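1/ I get asked what our house rules are for collecting hand-held gripper demos in people's homes. We rewrote them in October after a long argument. Posting the short version as a thread.

2/ Check the tool before you check the room. Open and close the jaws 10 times. Look at the pins. Look at the padding. If a strip of padding is lifting at one end, swap it and write down that you did.

3/ One task per recording. If the task is "fold the cloth," the recording ends when the cloth is folded. Putting it on a shelf is a separate recording.

4/ Leave the room the way people live in it. Our first rules told everyone to clear the bed, and Chukwuemeka Nnaji went through 492 clips at the Bredalton site and found the same bare sheet over and over. That rule is gone.

5/ What you do remove: mail, medicine labels, family photos, screens. Mirrors and shiny cabinet doors count too. Look for what they reflect before you start.

6/ Approach slow, jaws open, tips pointed at the edge you plan to grab. On fabric, go for a fold or a raised edge. A flat middle usually slips, and then you get a clip of someone poking at a blanket.

7/ Cloth on a bed, with the pillow and a few other things left where they were:
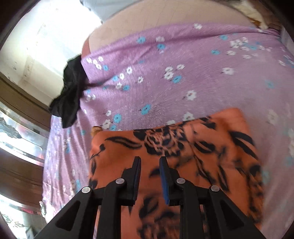 Jaws open over the orange cloth, tips toward the folded top edge.

8/ Daylight: a washed-out window at the side is OK if the jaws and the item stay readable. If you can't make out the jaw tips, move or wait.

9/ Keep failed grasps. Label them failed. Tiltow used to drop them at upload and we had to ask for them back. Don't restart a take to make it look clean.

10/ Consent is in writing, per home, and covers reflections and voices. Anyone living there can ask for a clip to be deleted within 90 days, and they don't have to say why.

11/ Max 4 hours of recording per person per day. Femi Idahosa pushed for this one. Wrists get tired and the grasps get sloppy.

12/ Full checklist is two pages. Reply if you want it and I'll send the current copy.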